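Noris Stone-Look Vinyl Floor Tile, Slate Gray

Home > Floors > Peel and Stick > Noris

In stock. Sold by the box. Free samples, two per order.

Okay, I have to start by admitting that I was a snob about peel and stick tile for years. I grew up with the stuff curling off the bathroom floor at my parents' place, and when I opened this shop I swore I'd never carry it. Then a rep left me a box of Noris in slate gray, it sat behind the counter all winter, and in May I finally got bored enough one slow afternoon to put it down in our own back hallway. I've been selling it ever since, and it's still down in that hallway, under the boots and the hand truck and the dog.

What you're getting

It's a vinyl tile with a dark gray stone pattern and a low, slightly bumpy texture you can feel under bare feet. The finish is matte. I've had customers ask if it looks like real slate, and my answer is that it looks like slate from standing height, and when you're down on your knees scrubbing it looks like a good vinyl tile. I'm fine with that! I don't spend much time down there.

There are several print patterns in a box, so you don't get the same blotch marching across the room. Do open all your boxes first and shuffle the tiles together before you stick anything down. I skipped this and I have one corner with three twins sitting next to each other, and of course that's the corner I face when I drink my coffee.

The adhesive is stronger than what I remember from the old days. You get a minute or so to nudge a tile, and after that it has made up its mind. Press from the middle out, then go over the whole floor with a roller. If you don't own a roller we rent one at the counter (a rolling pin works in a closet, but you'll hate it in a kitchen).

Where I'd use it

Laundry rooms, entryways, half baths, pantries, the floor of a craft room, the bit in front of the back door. I've sold a lot of it to renters too, though please check with your landlord first, and read the part about removal further down.

Where I wouldn't: inside a shower, outdoors, in a garage you park in, or on top of old tile with deep grout lines. Those lines will show through within weeks. If that's what you've got, skim it flat with a patching compound and let it cure all the way. I know it's a boring extra day. Do it anyway.

Getting the floor ready

This is the part people rush. Sweep, vacuum, wash, let it dry, then vacuum again. Any crumb left under there becomes a little pimple you'll find with your toe forever. On bare plywood or concrete you need a primer, and we stock the Mamo one in the small can and the big can. The small can did my hallway with some left over. Bring the tile into the room the day before so it can get used to the temperature, and don't lay it in a freezing house.

Start from the center of the room and work out to the walls. Snap two chalk lines. For cuts, score the face with a sharp utility knife and bend it back until it breaks clean. Change your blade more often than you think you should. For going around pipes and door trim I make a template out of a cereal box, which sounds silly and works every time.

What goes with it

I get asked this a lot, so here's my opinion, free of charge. Dark floor, lighter walls. The gray marble-pattern wall tile from Haddadin is the one I keep next to it on the shelf, and the two grays are close enough to be friends without being twins. White grout-look trim makes it sharper, and a gray one calms everything down. With warm wood cabinets I'd go with the Nemov threshold strip in oak at the doorway, and with white cabinets I'd take the black one.

If you're nervous about that much gray, take the samples home and leave them on the floor for a couple of days. Look at them in the morning and again at night with the lamps on. Slate gray goes a bit blue in north light, and I've had one box come back for that reason, still sealed (thank you, whoever you are).

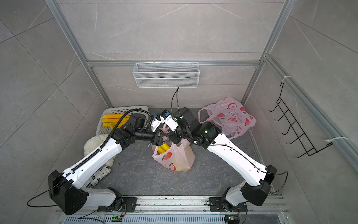 Can I mop it?

A damp mop is fine once the floor has been down for a few days and the adhesive has had time to grab. Use plain warm water with a squirt of dish soap, and wring the mop well. Skip the steam mop altogether, and skip anything with wax in it, which leaves a cloudy film on the matte finish that's a real pain to get off.

Taking it up again

Warm the tile with a hair dryer, get a plastic scraper under one corner and pull slowly. Off a sealed floor it comes up in one piece most of the time. Off bare plywood without primer, you'll be there all weekend and you'll say things. Leftover sticky patches come off with an adhesive remover, but test a hidden spot first if there's something nice underneath.

Ordering and returns

Measure the length and width of the room, multiply, and add ten percent for cuts. Add a little more if your room has a lot of corners, and keep a few spare tiles flat in a closet for the day somebody drops a cast iron pan. Unopened boxes come back for a full refund with the receipt. Opened boxes I can't take, sorry, even if you only peeked.

Local delivery is up to 200 boxes per run, so even the big jobs go out in one trip. Pickup is around the side of the building, ring the bell and give me a second to get my gloves on.

Item number: 749
Color: Slate Gray
Finish: Matte, textured
Install: Self-adhesive
Use: Indoor floors only

Page updated August 11, 2023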